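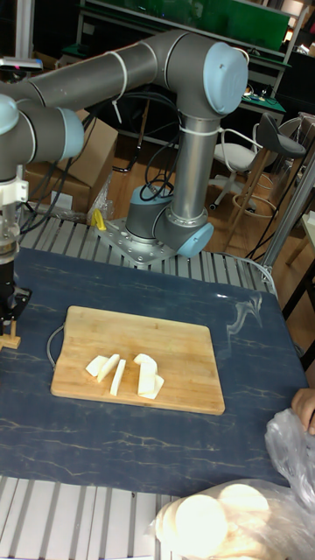 엄마 생신에 식사권을 선물하면 생기는 일

작년 생신에는 스카프를 드렸다. 재작년에도 스카프였다. 그 전 해에는 봉투를 드렸는데 엄마는 그 돈으로 스카프를 사셨다. 그래서 올해는 동생과 둘이 모여 '경험'을 선물하자는 결론을 냈다. 요즘은 다들 경험을 선물한다고 하니까. 물건은 남지만 경험은 기억에 남는다고, 동생이 어디서 읽은 말을 자기 말처럼 했다.

선물 앱 Storum에 들어가서 '부모님'을 누르면 별게 다 나온다. 도자기 체험, 향수 만들기, 열기구(엄마는 육교도 싫어하신다). 한 시간쯤 넘기다가 고른 것이 Oseo의 점심 코스 2인 식사권이었다. 셰프 이름이 도밍고 파리아스(Domingo Farías)였는데, 소개글에는 "계절과 기억을 접시에 올린다"고 적혀 있었다. 무슨 음식인지는 끝까지 안 적혀 있었다. 그런데도 결제했다. 동생이 사진이 예쁘다고 했다.

결제를 하니 선물 카드 문구를 고르라고 했다. '늘 곁에서'는 좀 조의금 봉투 같았고 '당신의 오늘을 응원해요'는 엄마가 시험 보러 가시는 것 같아서, 결국 직접 썼다. "엄마, 생신 축하해요. 맛있는 거 드세요." 글자 수가 한참 남아서 하트를 넣을까 했지만 우리 집은 그런 집이 아니다. 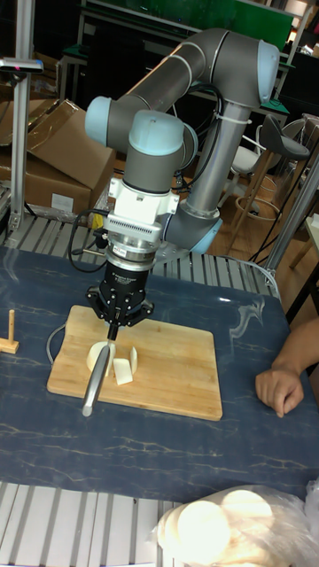 예약이라는 코스 요리

식사권이 있다고 밥을 먹을 수 있는 건 아니었다. 일단 앱에서 식사권 번호를 등록하고, 등록이 되면 식당에 전화를 해야 한다. 전화를 하면 앱으로 하라고 한다. 앱으로 들어가면 원하는 시간이 회색이다. 우리 식사권은 끝자리가 2313이었는데 이걸 하도 여러 번 불러서 지금은 내 계좌번호보다 잘 안다.

사흘째 되던 날 드디어 사람과 통화했고, 5월 낮 열두 시 자리를 잡았다. 알레르기가 있느냐고 물으시길래 없다고 했다. 못 드시는 음식이 있느냐고도 물으시길래 엄마에게 여쭤봤더니 "비싼 거"라고 하셨다. 그건 전달하지 않았다.

누가 같이 갈지도 문제였다. 2인권이니 당연히 아빠가 가실 줄 알았는데, 아빠는 코스 요리라는 말을 듣고 갑자기 무릎이 안 좋아지셨다. 동생은 출근. 그래서 내가 갔다. 내가 고르고 내가 돈을 반이나 낸 선물을 내가 반이나 먹게 된 셈인데, 동생은 아직도 이 계산에 불만이 있다.

드디어 당일

Oseo는 언덕 위에 있다. 지도 앱에는 그냥 선으로 나오지만 가 보면 계단이다. 엄마가 올라가면서 소리 내어 세셨는데 94개였다. 다 올라가서 "경험이네" 하셨다. 뒤쪽으로 돌아오면 차가 바로 앞까지 온다는 건 밥을 다 먹고 나서 알았다. 혹시 부모님 모시고 가실 분은 꼭 뒤쪽으로 가시길.

첫 접시는 한입 거리였다. 두 번째도 한입 거리였다. 엄마는 세 번째 접시가 나왔을 때 나를 보며 아주 작은 목소리로 "밥은 언제 나오니" 하셨고, 나는 모른다고 했다. 진짜로 몰랐다. 메뉴판에는 '바다', '흙', '연기' 이런 식으로 적혀 있었으니까. '흙'은 버섯이었고, 무척 맛있었다. '연기'는 가지였는데 뚜껑을 여는 순간 엄마가 반사적으로 창문을 찾으셨다.

그래도 채소를 참 곱게 썰어 내는 집이긴 했다. 엄마는 음식 맛보다 칼질을 먼저 보시는 분이라 접시마다 젓가락으로 들춰 두께를 확인하셨다. 평가는 "우리 집 칼로는 안 돼"였는데, 이게 칭찬인지 내년 선물 주문인지는 좀 더 생각해 봐야 한다. 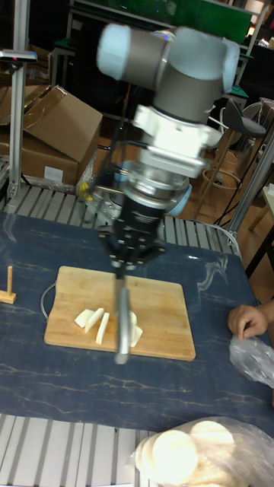
도마 위에 썰어 놓은 하얀 채소

다섯 번째쯤에 생선이 나왔고 그때부터 엄마 표정이 풀렸다. 살이 두툼하고 껍질이 바삭했다. 소스를 빵으로 닦아 드시더니 빵을 더 달라고 하셨고, 더 주셨고, 그걸 또 닦아 드셨다. 나중에 셰프님이 나와서 인사를 하셨는데 한국말을 나보다 공손하게 하셨다. 엄마가 이 생선은 어디서 사느냐고 물으셔서 두 분이 시장 이야기를 한참 하셨다. 나는 그동안 물을 마셨다. 물도 맛있었다.

디저트는 길 건너 Do에서 받아 온다는 배 타르트였다. 생신이라고 미리 말해 두었더니 초를 하나 꽂아 주셨는데, 옆 테이블에서 박수를 쳐 주는 바람에 엄마가 초를 너무 빨리 끄셨다. 사진에는 연기만 있다. 마침 메뉴 이름이랑 맞는다고 나만 웃었다.

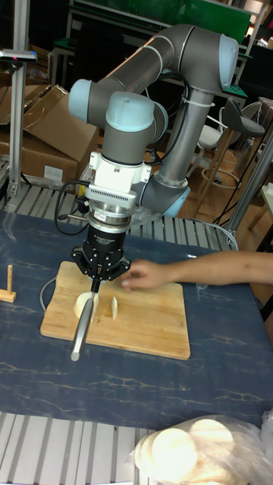

계산서에는 음료값만 나왔다. 엄마는 그걸 보고 "이것만 내면 되는 거야?" 하며 굉장히 기뻐하셨고, 당신 카드로 내셨다. 그리고 집에 가는 내내 점심을 싸게 먹었다고 하셨다. 식사권이 얼마였는지는 무덤까지 가져갈 생각이다.

내려오는 길에 Illia라는 작은 차 가게에 들렀다. 엄마가 홍차를 고르시다가 400그램짜리 제일 큰 봉지를 집으셨다. 작은 걸로 먼저 드셔 보시라고 했더니 큰 게 그램당 싸다고 하셨다. 엄마는 홍차를 안 드신다. 지금 그 봉지는 우리 집에 와 있고 나는 아침저녁으로 홍차를 마신다. 향은 괜찮은데 오래 우리면 꽤 떫다. 2분만 우리는 게 좋다.

저녁에 동생이 전화해서 어땠느냐고 물으니 엄마가 좋았다고, 계단이 많았다고, 빵을 많이 주더라고 하셨다. 그러고는 집에 와서 찬밥에 김치를 드셨다. 배가 고파서가 아니라 그냥 드시는 거라고 하셨다. 나도 옆에서 한 공기 먹었다.

아빠 생신은 가을이다. 동생이 벌써 Storum 링크를 보내기 시작했는데 첫 번째가 열기구다.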